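I Like the Wegener Kit. I Wouldn't Sign the Plan That Comes With It

2 July 2025

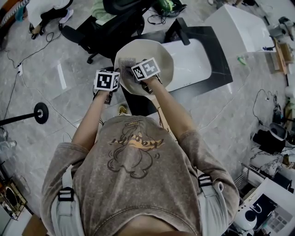
I've spent enough hours at a sink in a harness by now to have opinions about straps. So let me start there, and then get to the part that's been bugging me, which is how the whole thing is sold.

If you run a small group and you want your robot arm to learn a chore, you have two choices these days. You can sit somebody down at a remote-control rig and have them puppeteer the arm through the job, over and over, at the speed of a sleepy turtle. Or you can have a person just do the job with their own hands, record the motion, and sort out later how the robot is supposed to copy it. The Wegener kit is for the second crowd. You get a harness, an overhead wide-angle camera, a pair of marker cubes for tracking the hands, and a piece of desktop software that lines everything up and tells you which takes it doesn't like. Illonis sells it, both as a box you buy and as a plan you pay for every month.

We went with washing up because it's boring and everybody knows how to do it. One bowl, one sponge, wipe, tilt, wipe again. I figured we'd be through it in an afternoon. Ha.

First, the good stuff, and there's plenty. The harness is light. I've worn other rigs that put all the weight on the back of your neck, and after a morning in one of those you walk around looking at your own feet. With this one the straps go over both shoulders and the buckles are the plain squeeze kind, so you can get out of it without calling for help. You can wear it over a T-shirt and forget it's there for a good stretch. I don't say that lightly – I'm a complainer about gear, ask anyone who's shared a room with me.

The cubes are a nice low-tech touch too. They're small, they're covered in black-and-white patterns, and the camera looks for those patterns instead of trying to guess where your fingers went. I like that there's nothing in them to charge. When a corner gets scuffed you print a new face and stick it on. Compare that with the gloves we tried from another outfit in Rokville, which were lovely for a week and then wanted a firmware update every time I looked at them.

But you do have to hold the things, or keep them right at your hand, and that changes how you wash a bowl. I noticed it on my very first take. Normally I spin a bowl with my left hand while the right one scrubs. With a cube in there, my grip gets wider and stiffer, and I tilt the bowl more than I need to so the patterns stay in view. I started washing dishes for the camera. That may be fine! Maybe a robot with two clumsy fingers is better off learning from a person who's been made a bit clumsy. I've heard people argue that with a straight face and I half believe them. What I don't love is the sales page calling it "natural human motion." It's human, sure. Natural is pushing it.

The software is where I'd spend most of my praise and most of my grumbling. It's quick. You finish a take and within a few seconds it shows you a timeline with green stretches where it saw both cubes and gray stretches where it lost one. You learn a lot from the gray parts. Mine came when I rolled my wrist under the rim, every single time, and once I knew that I could fix it. Over our first 80 takes I threw out 11, and most of those were from before lunch on day one. For a tool at this level I think that's really decent.

The grumbling is about labels. Each take wants a task name, an object name, a surface name and a hand, picked from menus somebody at Illonis wrote. There's "cup" and "plate" and "dish, deep." There's no bowl. You can add your own, but custom names only show up on the machine where you typed them, so the two computers we use ended up with different words for the same piece of crockery. I spent an evening fixing that by hand with a spreadsheet and a bag of pretzels. Come on, folks.

Now the plan. You can buy the kit outright, and if you do, your recordings stay on your own drive and the software keeps working. Or you can take the monthly plan, where the hardware is nearly free and your takes go up to a shared pool. Everybody on the plan gets to train on the pool once they've put in 1000 approved takes of their own. It sounds neighborly, and I wanted to like it. I grew up on shared software and I still get a warm feeling when people pile their work together.

Then I read the terms over a sandwich. The approving is done by Illonis, on their schedule, by rules they can change. If you stop paying, you lose access to the pool and your takes stay in it. And those takes show a lot more than a bowl. An overhead wide-angle camera sees the floor, the shelves, whatever you've got stacked against the wall, and anyone who happens to be sitting nearby. The plan says the uploader is responsible for getting everybody's okay. It doesn't offer a blur tool. It doesn't even offer a crop. A company that can find a tiny printed square in a fisheye picture can surely manage a crop.

I put this to their support desk and got a friendly reply saying that a privacy step is planned for September. Good, I hope it comes. I'd still tell you to wait until it's there and you've tried it yourself, especially if you're recording in a home or a shared room.

There's a rival service, Zelbridge, that will do the recording for you with their own people in their own kitchens. It costs more, and you never get to feel how awkward the job is with your own hands, and I think that's a loss. I understood our gripper's troubles much better after five days of fumbling with a sponge myself. You start to see which part of a chore is pushing, which part is just holding steady, and how much you do by feel that no camera is ever going to pick up.

So, my advice for a small group with a bit of money: buy the box, skip the plan, and agree on your object names before anyone puts on the harness. Get a spare set of printed cube faces while you're at it. The ones in the box come on thin paper, and you'll be working next to a sink.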